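Reviews > Household > Table Linens

Print this page | E-mail this page

Jivby Wipe-Off Tablecloth, large rectangle
Reviewed by Tracey Bickerstaff

I have been burned by wipeable tablecloths before, so I came to the Jivby in a bad mood. The last one I owned smelled like a new shower curtain for most of a summer and cracked along the fold lines before Thanksgiving. The company says this one has "the drape of real cotton." I would like to meet the person who wrote that and ask when they last touched cotton.

Let's get the good part over with. It does wipe clean. I put ketchup, olive oil, black coffee and beet juice on it and left them overnight, and the first three came off with a damp sponge. The beet juice left a pink shadow that needed dish soap and a second try. Turmeric did not come out at all. The label says "resists everyday stains," and I guess if you cook the way I do, turmeric isn't everyday enough to count.

The drape is another matter. Out of the package it had creases sharp enough to tip a wine glass. The leaflet says to hang it in a warm room for a few hours. I hung it over the shower rod for two days. The big creases relaxed, the small ones are still there, and I have quit looking at them. The corners stick out stiffly and catch you on the thigh when you walk past. My neighbor Jad Karam has the round version and says his hangs fine, but he keeps it on a patio table and doesn't walk around it in the dark at 6 a.m. looking for coffee.

Then there is the backing. It is a fuzzy white felt, glued on, and it sheds. I found lint on my chair seats and on my socks. It also slides on a varnished table. I ended up buying clips, and the clips cost almost as much as the cloth I had before this one.

Jivby claims the surface is good for 100 wipes before the finish dulls. I have no idea how anybody tests that or why you would put it on the box, as that isn't even a season in a house with kids. Mine already looks a little flat where my plate goes, and I have had it 11 weeks.

Heat: don't. A mug is all right. A soup bowl straight from the microwave left a ring that I can feel with my finger. The leaflet does warn you, in very small type, on the back, under the part about recycling.

I also tried the Hägglund coated linen for comparison. It costs a lot more, it hangs the way a tablecloth should, and the oil stain I put on it is still there. So you can have the one that looks nice or the one that cleans up. I was hoping 13 years of complaining about this would have gotten us further.

Would I buy the Jivby again? For a craft table, yes. For dinner with company, no, and I'd skip the matching placemats in any case.

Rating: 2.5 out of 5

More in Table Linens
Cadix Quilted Table Pad: Worth the Closet Space?
Flarville Cotton Napkins, Second Look
Tablecloth Clips Compared
Getting Wax Out of Linen (Shinji Sakai)
Reader Mail: Vinyl Smell, Continued 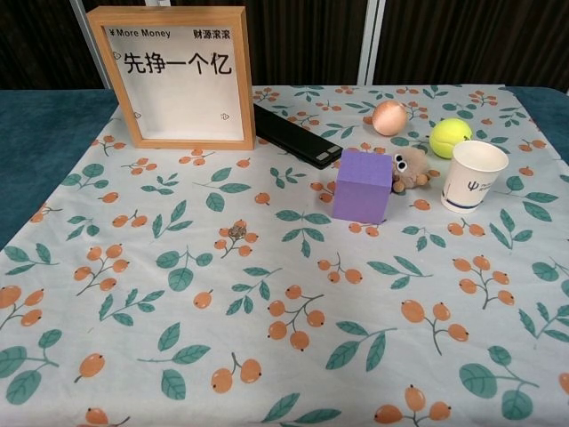 Pattern is the last thing to think about with any table covering, and most shoppers put it first. A busy print does hide crumbs, I'll give it that, but it also fights with whatever you set down on it. If your table is where things land at the end of the day, you want to know how the cloth looks with your stuff on it, and a store display will never show you. A white board in a honey-colored wooden frame, with "¥ More Money" in small print along the top, still stands out fine on a patterned cloth, and so does anything long, flat and black beside it. Small odds and ends are where I lose patience, and I'd go plainer if you tend to put down earrings or screws. Order a swatch if they offer one. Jivby doesn't.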